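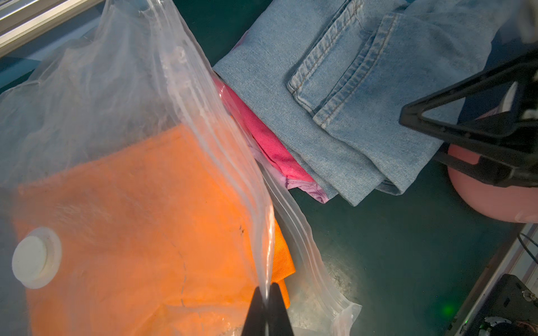
Vacuum Bags for the Off-Season Clothes

By the Clirbridge Home Desk | March
2 min read

Our storage closet in Fledstead is 70 inches wide and has to hold bedding, coats and everything we don't wear until fall. This month we packed the bulky clothes into vacuum bags. The gallery starts with an orange piece folded inside a clear bag, with the double zipper still open and a pair of light blue jeans folded next to it.

The round white valve is where the air comes out. Keep the fabric flat under it, and keep buttons and buckles away from the plastic.

Before closing a bag, wipe both zipper tracks with a dry cloth. Lint in the track is the usual cause of a slow leak. Press the seal from one end to the other, then go back over it once.

Jeans don't shrink down much. Fold them to the width of the bag and lay them on the bottom, with softer things on top.

Leave 20 percent of the bag empty. Label it before you pump it, while the plastic is still easy to write on.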